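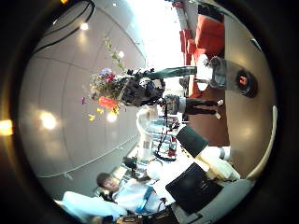 Robots for Small Workplaces
Session 5 notes: Reading a sales sheet (the Dorik wrist camera kit)
Isauro Tapia, Plollmont Evening Program

Bring these notes and the Dorik sales sheet to class. If you lost the sheet, there are spares in the tray outside the Gagnon room, under the parking notices.

What is being sold

The Dorik kit is a small camera with a very wide lens, a bracket that bolts to the wrist of a robot arm, a cable, and a license for the Sudent viewer. The sales sheet says the kit "gives your robot eyes." It gives your robot one eye. A second one is sold separately, on a page of the price list you have to ask for.

We are looking at this kit because it is a fair sample of what you will be offered. It is decently made, it does most of what it says, and the sheet was clearly written by someone who had a deadline and a thesaurus. Your job as a buyer is to turn each sentence into something you can check at a table in an afternoon.

Claim: "Sees the whole work area"

True, with a catch. A wide lens mounted at the wrist takes in the work area and also the ceiling, the furniture and whoever happens to be standing there. All of it lands in one round picture with black corners. You paid for the whole sensor, and the corners are where part of your money went.

The other catch is that things near the lens get enormous. A part of the gripper, or whatever the gripper is holding, can take up a large share of the picture, while the thing you care about is a small item bent along the rim. Ask the vendor to show you an image with the gripper closed on something. The images on the sales sheet all have the gripper open and nothing in it, a pose in which no robot has ever earned its keep.
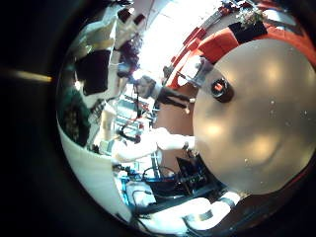 Figure 1. Wide view at the wrist. Large rounded surface close to the lens at right; blue surface with cables along the bottom.

Look at the figure and try to say where the floor is. Most people tilt their heads, and that is the right instinct. The camera turns with the wrist, so "up" in the picture has no steady connection to up in the room. A person standing perfectly straight comes out lying down. Software can handle this if it knows the wrist angle at the moment the picture was taken. A supervisor glancing at a monitor cannot, at least until after coffee.

Then look at the window. It is washed out to white. Dorik advertises "superb performance in mixed lighting," and mixed lighting is what every room with a window has. Anything your robot needs to find in front of that window has to be found some other way, or you close the blinds. Put the cost of blinds in your budget. I mean this.

Last, there are small pale specks on the close surface. I won't guess whether they are dust or droplets, and your software may not do much better. Ask what happens when something like that is on the lens itself. The manual runs to 23 pages and gives lens cleaning a single line, which reads "Clean lens."

Claim: "Installs in minutes"

Minutes is a generous unit, since an afternoon is also made of them. The bracket does go on quickly. The cable is the slow part. It has to follow the arm through every position without pulling tight, rubbing, or hanging in the picture. Run the arm slowly through its full range by hand before you clip anything down permanently. Then do it again with the clips on, because you will have clipped it wrong.

Check that:
– the cable has slack at the wrist when the wrist is turned all the way in both directions
– the plug can't be knocked by the gripper
– the bracket screws are still tight at the end of the day
– somebody wrote down which way the camera was facing before it was taken off for cleaning

That last item sounds fussy. Skip it once and you will get to redo the calibration, a process Sudent calls "guided." The guide is a progress bar.

Claim: "Intuitive Sudent viewer included"

The viewer opens the round picture and can flatten it. Flattening makes straight things straight again and stretches everything near the edge. Neither version is the correct one. For a person checking on the robot, the flat view is kinder. For measuring where a part is, ask which version the software works from and whether the numbers are trustworthy out at the rim. If the salesperson says "both," write down the name of the salesperson.

The license covers two computers. Most small shops have one by the robot and one in the office, so this is fine until someone wants it on a laptop.

Claim: "Respects your privacy"

The sheet gives this a small padlock icon and no sentence. A wide camera in a shared room picks up people at desks, people across the room, and people who came in with something to deliver and had no idea they were near a camera. If the kit is recording, your coworkers should know that it is, where the recordings go, and how long they stay there. Settle this before the kit is bolted on. It is a much shorter conversation then.

Scoring the kit

Use the same form as last time. Give each of the headings below a mark from 1 to 5, and one line saying what you would do to check it.

Coverage: does it see the thing you need, with the gripper closed?
Light: does it cope with your worst window at your worst hour?
Mounting: can the person who will really do it manage without calling anyone?
Software: can you get the pictures out in a form that other programs open?
People: who else is in view, and have they been told?

A mark with no check beside it counts as zero. "The website said so" is not a check. I had that on several forms in February and I am still a little hurt.

For next session

Write a half page to an imaginary boss who has already decided to buy the Dorik kit because it looked good at a trade show. You may not say no. You may ask for one test, to be done before the money goes out. Describe the test, what you would need for it, and what result would make you send the kit back.

Return policy details are on the back of the sales sheet, in gray type on slightly lighter gray. Bring reading glasses if you own them.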